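Mamani two-arm fabric kit — my review after a season of use

We've had the Mamani kit from Grasto in our little textile workshop since May, and I've grown very fond of it (fonder than I expected, I'll admit!). Güven Özkan talked me into it over a long lunch in Berstead, and I do still owe him for that one. We work with printed hangings and tapestries, mostly, and the night sky one with the Milky Way is my favourite to practise on, wrinkled edges and all. 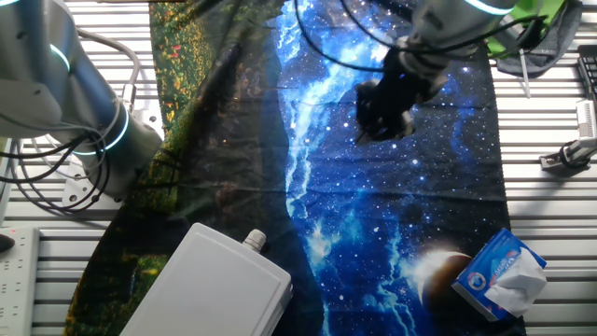 Setup and handling

Two silver arms, cyan light rings at the joints, and a slatted aluminium bed to lay your cloth across. Bolting everything down took us 3 evenings, mostly my own dithering. The grippers are gentle on printed cloth, though very fine silk still makes me nervous — I do those pieces by hand. My one real grumble is the cables, which loop about everywhere, and I'd have loved a few proper clips in the carton. Support has been lovely, and Yiğit Kozan answered every one of my rambling emails.

Four stars from me, with the fifth waiting on those clips.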